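바구니 577번

나는 손이 작다. 이게 왜 중요하냐면, 우리 팀에서 원격 조종기를 잡으려면 손잡이 두 개를 동시에 쥐고 엄지로 집게까지 눌러야 하는데, 그 손잡이라는 게 하나같이 곰 발바닥 크기로 나왔기 때문이다. 첫 주에는 퇴근길에 버스 손잡이도 못 잡았다. 엄마한테 전화해서 그 얘기를 했더니 그러게 약사를 하지 그랬냐고 하셨다. 약사도 손은 쓰잖아, 엄마.

내가 다니는 곳은 스터칸스라고, 로봇한테 집안일을 가르치는 회사다. 가르친다고 하면 다들 내가 칠판 앞에 서 있는 줄 안다. 그냥 내가 조종기를 잡고 일을 하면 로봇 팔이 그대로 따라 하고, 그걸 몇백 번 모아서 학습을 돌린다. 컵 옮기기, 수건 개기, 서랍 닫기. 나는 1월에 들어와서 지금까지 서랍만 얼마나 닫았는지 모른다. 집에 가면 서랍을 다 열어 놓고 산다.

우리 팔 이름은 플라코다. 콘수엘로 언니가 붙였다. 콘수엘로 야노스, 나보다 3년 먼저 들어왔고 에스파냐어로 말라깽이라는 뜻이라는데, 부를 때마다 꼭 조카 부르듯이 부른다. "플라코, 밥 먹었어?" 이런 식으로. 처음엔 좀 무서웠는데 나도 한 달 만에 똑같아졌다. 아침에 전원 넣으면서 잘 잤냐고 물어본다. 대답은 팬 돌아가는 소리.

그러니까 이 이야기는 바구니 때문에 시작됐다.

나이마 팀장님이 월요일 회의도 아니고 점심 먹다 말고 갑자기 그러셨다. 다음 과제는 바구니라고. 테두리를 잡아서 돌려놓는 것. 나는 김밥을 씹으면서 속으로 만세를 불렀다. 서랍이 아니다!

"몇 번이요?"

"690번."

김밥이 목에 걸렸다.

(회의실에 있던 사람은 다 안다. 콘수엘로 언니가 내 등을 너무 세게 쳐서 나는 김밥보다 언니 때문에 죽을 뻔했다.)

바구니가 쉬울 줄 알았다. 컵보다 크고, 깨지지도 않고, 테두리도 두툼하니까 대충 집으면 되겠지 싶었다. 첫날 해 보니 열 번 하면 네 번은 놓쳤다. 엮어 만든 물건이라 겉이 울퉁불퉁해서 집게가 반듯하게 들어갔다 싶어도 힘을 주는 순간 스르륵 돌아간다. 그러면 바구니는 옆으로 쭉 밀려나고, 나는 조종기를 내려놓고 가서 제자리에 갖다 놓고, 다시 와서 앉는다. 그날 만보기에 찍힌 숫자를 보고 내가 사무직이 맞나 싶었다.

112번째쯤이라고 쓰고 싶지만 기록지에 정확히 112번이라고 적혀 있으니 정확히 쓴다. 112번째에 나는 손목 카메라 화면을 보다가 깜빡 졸았다. 진짜로 졸았다. 고개가 툭 떨어지면서 손도 같이 떨어졌고, 플라코가 책상에 이마를 박듯이 내려앉았다. 쿵. 저쪽에서 헤드폰을 끼고 있던 일함 씨가 헤드폰을 벗을 정도의 쿵이었다.

"지금 그거, 저장했어요?"

"네? 아니요, 아직."

"그럼 지워요. 플라코가 조는 거 배우면 안 되니까."

일함 살렘 씨는 학습 쪽을 맡고 있고 농담을 할 때도 얼굴이 똑같다. 그래서 농담인지 몰랐다. 나는 정말로 큰일 날 뻔했다고 생각해서 지우고, 휴지통까지 비우고, 화장실에 가서 세수를 했다.

근데 그때부터 신경이 쓰이기 시작한 거다. 얘가 뭘 배우고 있는 걸까? 내가 조는 걸 배울 수 있으면, 내가 한숨 쉬면서 팔을 축 늘어뜨리는 것도 배울까? 잡기 전에 꼭 한 번 멈칫하는 건? 나는 멈칫하는 버릇이 있다. 엘리베이터 버튼 누를 때도, 고백할 때도(두 번 있었고 두 번 다 멈칫하는 사이에 상대가 화제를 바꿨다), 뭔가에 손을 대기 직전에 꼭 한 박자를 쉰다. 할머니도 그러셨다. 할머니는 냄비 뚜껑을 열 때 손을 허공에 한 번 세우셨다. 뜨거울까 봐 그러신다고 했는데 찬밥 통 뚜껑을 열 때도 똑같이 그러셨다.

그날 저녁에 기록을 돌려 봤다. 있었다. 1번부터 있었다. 집게가 내려가다가 테두리 위에서 딱 멈추고, 한 박자, 그리고 잡는다. 놓친 것에도 있고 잘 잡은 것에도 있었다. 다음 날은 그걸 없애 보려고 아침부터 숨도 안 쉬고 확확 잡았다. 결과가 어땠냐면, 더 놓쳤다. 콘수엘로 언니가 뒤에서 보다가 내 의자를 발로 툭 밀었다.

"왜 남의 손으로 하고 있어?"

"제 손인데요."

"아니야. 어제까지가 네 손이었어."

언니는 그 말만 하고 커피를 가지러 갔다. 내 것도 가져올 줄 알았는데 자기 것만 가져왔다.

그래서 그냥 내 손으로 했다. 멈칫하면서. 189번, 190번, 점심, 191번. 하다 보니 요령도 생겼다. 위에서 내려다보면서 집게 한쪽은 안으로, 한쪽은 밖으로 보내고, 그 사이 좁은 틈에 테두리가 들어오면 거기서 한 박자. 그다음에 천천히 조인다. 화면에는 꼬아 놓은 테두리가 코앞까지 와서 흐릿해지고 안쪽 벽은 줄줄이 갈색 줄무늬로만 보인다. 하루에 여섯 시간씩 보고 있으면 눈을 감아도 그 줄무늬가 보인다. 나는 꿈에서 돗자리를 봤다.
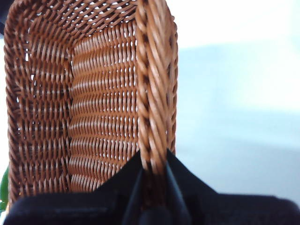 576번까지는 내가 했다. 그다음 날 아침에 출근했더니 일함 씨가 내 자리에 앉아 있었다. 조종기는 책상 위에 얌전히 놓여 있고, 손잡이는 아무도 안 잡고 있고. 밤새 학습을 돌려 봤다고, 중간 점검이라고 했다. 아직 덜 모았지만 한번 보자고.

"577번은 플라코가 할 거예요."

나이마 팀장님도 오고 콘수엘로 언니도 왔다. 나는 괜히 플라코 옆에 가서 섰다가, 비상 정지 버튼을 가린다고 혼나서 반대쪽으로 갔다. 입이 바짝 말랐다. 내가 시험 보는 것도 아닌데. 운동회 날 우리 엄마가 왜 출발선까지 따라 나왔는지 그제야 좀 알 것 같았다.

일함 씨가 엔터를 눌렀다.

플라코가 움직였다. 조금 덜덜거리면서 옆으로 가더니, 바구니 위로 가서, 방향을 한 번 고치고, 내려갔다. 천천히. 테두리 바로 위까지.

그리고 멈췄다.

"어, 걸렸나?" 팀장님이 화면으로 고개를 들이밀었다. 일함 씨는 벌써 로그를 열고 있었다. 나는 아무 말도 못 했다. 속으로 박자만 셌다. 하나.

플라코가 내려가서 테두리를 잡았다. 꽉 잡고, 들고, 돌려서, 내려놓았다. 바구니가 책상에 닿는 소리가 났다. 쿵도 아니고 툭도 아닌, 그 중간쯤.

"저 멈추는 건 뭐예요? 지연인가?" 일함 씨가 물었다. "0.5초 넘게 비는데. 잘라낼까요?"

팀장님이 나를 봤다. 왜 나를 보셨는지는 모르겠다. 콘수엘로 언니는 창밖을 보고 있었는데 어깨가 흔들리는 걸 보니 웃고 있는 게 분명했다.

"아니요." 내가 말했다. 이번에도 한 박자 쉬고 나서. "그건 저희 할머니예요."

일함 씨가 그 표정 그대로 나를 한참 쳐다보더니, 메모 칸에 뭔가를 적었다. 나중에 몰래 봤더니 이렇게 쓰여 있었다. 파지 전 정지 구간, 유지. 사유: 할머니.

그날 오후에 나는 578번을 하러 다시 앉았다. 아직 한참 남았고, 손잡이는 여전히 컸다.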